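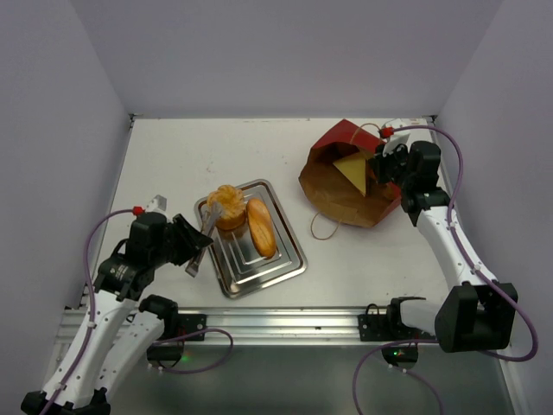

Every April somebody sends me a robot clip with "it's over for grocery baggers" on top. I packed bags at Clustley for almost 2 years. Let me be a grump about it for a minute.

First thing, the job sounds like one thing and it's a pile of them. Bread is easy to crush. Cheese is heavy for its size. Anything crumbly sheds all over. You change your grip per item and you don't think about it.

And the bag! People always watch the food. Watch the bag. A paper bag on its side has a mouth that sags and a floor that's really a wall. Every item you touch inside it moves the whole thing.

Vija Rozīte trained me. Her rule was one hand for the bag, one hand for the goods, and you never let go of the bag. So fine, I'll give two arms a point over one arm. That's the right number of arms.

Paper is the part I don't buy yet. A tray stays the shape it is. A bag is a new shape every time you look at it, and the handle is worse, a loop of twisted paper that goes wherever it likes.
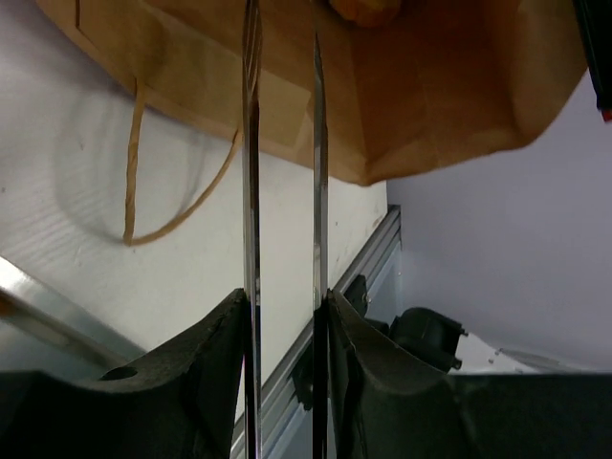

Two metal fingers, one paper bag.

Think about what you know when you pinch a bag. You feel the crease give. You feel if you've got one layer or both. I'd like to see numbers on how often a machine gets one layer when it wanted one layer.

Somebody in my replies says Wultimora did 1186 items with no drops. OK. In how long? Same bag? Who put the bag back when it fell over? I asked on Sunday and got a thumbs up.

Gunārs Dambrauskienė, who I usually agree with, says I'm moving the goalposts. Maybe a little. Two years ago I said it wouldn't get near soft food and I'd take that back now.

But "gets near a bun" and "does my old Saturday shift" are a long way apart. On a bad one I did 400 bags, with people talking to me the entire time.

So my answer on chores is still no, not yet - ask me when it can open a flat bag with cold hands and a line of customers. I'll post the clip myself.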